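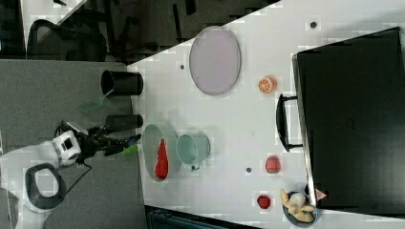
Susness
Bag repairs and alterations, Gustomside

1. Thread on replacing the shoulder strap on an unlined canvas work bag. The bag is an Ó Dálaigh tote, the older pattern with a single long strap sewn into the side seams. The left strap end pulled out in May while the bag was on a train luggage rack.

2. The strap itself had not worn through. The webbing was sound along its whole length. The thread went first, then the canvas on the inside of the seam tore along the needle holes. Short stitches set close together had perforated it like a stamp sheet.

3. Before choosing new webbing I weighed the bag as it is carried on a normal working day. It came to 3,087 g on a kitchen scale, with the bag folded in on itself so that nothing touched the worktop. Laptop, charger, lunch, umbrella, bottle, keys, and a pouch of odds and ends that weighs more than the umbrella.

4. Static weight is the lesser problem. The load on a strap rises each time the wearer walks down stairs, and again when the bag is dropped on to the shoulder from the hand. I allow a wide margin and don't try to work it out to a decimal place.

5. Materials. Cotton webbing from Rernia, heavy herringbone, 44 mm wide. Bonded polyester thread. A strip of canvas for backing patches, cut from an offcut close in weight to the bag. Two rectangular metal loops, inside width to match the webbing. Size 100 needles.

6. On width: the original strap was narrower and had a soft fold down the middle, which meant the weight was carried on a ridge. Wider webbing lies flat, but only if the loops are wide enough. If the loop is too small the webbing cups and you are back to a ridge. Measure the inside of the loop. Some sellers list the outside.

7. Unpicking. Open the side seam from the top edge down to a point well past the torn part. Do both sides even if only one has failed. The right side of this one looked fine from the outside and had three broken stitches under the fold.

8. Brush out the seam before marking anything. Lint packs into the corner and adds enough thickness to throw the fold off. A dry toothbrush will do. 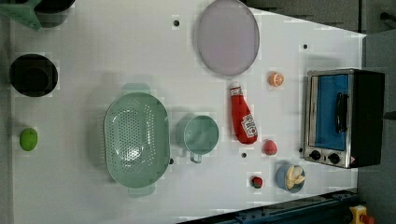

9. Position of the anchor points depends on how the load sits in the bag. A flat heavy item against the back panel pulls both anchors evenly. A round item on the floor of the bag rolls to the lower end and pulls one side more than the other, and the wearer hitches that shoulder without noticing. Bottles are the usual cause. One on its side, like the red ketchup bottle on the table, takes up its full length of floor and has room to roll as soon as the bag tips. Stood upright in a sleeve against the side seam, the same bottle puts its weight directly under the anchor, where the cloth is doubled. I now sew a sleeve into most bags that come in with a one-sided strap failure.

10. The sleeve is a plain tube of canvas with an open top, caught into the side seam along one edge and stitched to the back panel along the other. No elastic. Elastic goes slack within a year in a bag used daily, and it is awkward to replace once the seam is closed.

11. Backing patches next. Cut each one wider than the webbing by a finger on both sides. Round the corners, as square corners lift and catch on whatever is in the bag. Tack the patch to the inside of the canvas so that it covers the torn part and runs down into undamaged cloth.

12. The patch has to reach good cloth. A patch which stops at the edge of the damage moves the tear to the edge of the patch. I have had one of my own come back for exactly that reason and relaid it at no charge.

13. Cut two short tabs of webbing. Pass each through a loop and fold it in half. Seal the cut ends. With cotton you can't melt them, so use a thin line of fabric glue and leave it to dry overnight. Zigzagging the ends is fine too, though it makes them thicker in the seam.

14. Place the tab on the outside of the bag with the backing patch behind it on the inside. Pin through all layers. Check from inside that the patch has not slipped. It usually has on the first go.

15. Stitch a box with a cross through it. Stitch length is the part that matters here: 9 stitches over the width of the tab, no more. The original had nearly double that in a narrower strap. Longer stitches leave more cloth between the holes, and the thread is strong enough not to need the extra.

16. Go round the box twice and over the cross once. Do not run back and forth at the corners. Leave long tails, pull them through to the inside, and knot them by hand. Reverse stitching at the corners puts a dozen holes into one small spot, and the corners carry most of the strain.

17. Domestic machines: most will manage two layers of canvas, one patch and a doubled tab if you turn the wheel by hand over the thick part. If the needle bends, stop. If the motor hums and the wheel doesn't move, stop sooner. A sewing awl makes the same box in an evening.

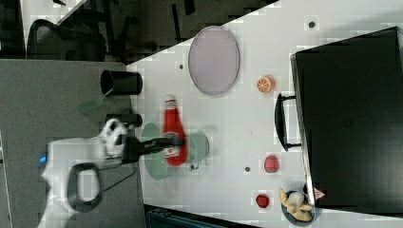 18. Strap length. Put the bag on, loaded, with the new webbing pinned through both loops. The top edge should sit at the point of the hip bone. Any lower and the bag swings into the thigh at each step. Mark with chalk, take the bag off, and add the turn-back at each end before cutting.

19. Do the fitting in the coat you wear most. The difference between a shirt and a winter coat is enough to bring the bag up under the arm. The owner of this one came in on a Tuesday in a thin jumper and I sent them home to fetch the coat.

20. Cotton webbing stretches a little in the first weeks and then settles. I set the strap slightly short to allow for it. Polyester webbing stretches less but slides on smooth coats, and the edges are hard on a bare neck in summer.

21. Close the strap ends on to the loops with the same box stitch. Then close the side seams, catching the edge of the sleeve on the bottle side. Press from the inside with a damp cloth over the seam. Do not iron the glued ends.

22. Load check. I hung the finished bag from one anchor at a time on a padded hook, with twice the working weight in it, and measured the gap between the tab edge and a chalk line on the canvas before and after. No movement on the left. The right had shifted by the width of the chalk line, which I put down to the chalk.

23. Faults to look for in your own bag. Puckering round the stitching. A pale line in the canvas just below the strap, where the weave has started to open. Fluff on the thread. Any of these means the anchor is worth a patch now. The patch takes less cloth and less time while the seam is still whole.

24. Faults that don't matter much: faded webbing, furry edges on the webbing, a bent loop that still lets the strap lie flat.

25. Asked in replies whether rivets would be quicker. Quicker, yes. A rivet needs a punched hole, and in canvas without leather behind it the hole grows. I use them on leather tabs only.

26. Asked whether the bag can still be washed. Cold, by hand, strap included. Dry it hanging from the bottom corners so that the water runs away from the anchors. The metal loops are plated and will mark the cotton if left wet and bunched up.

27. Asked about the pouch of odds and ends. It contained two spare chargers for a phone the owner no longer has. They have been left at home. I have not reweighed the bag.

28. Zips next, starting with the separating kind on holdalls. The Gustomside workroom takes canvas and nylon. No wheeled cases, please.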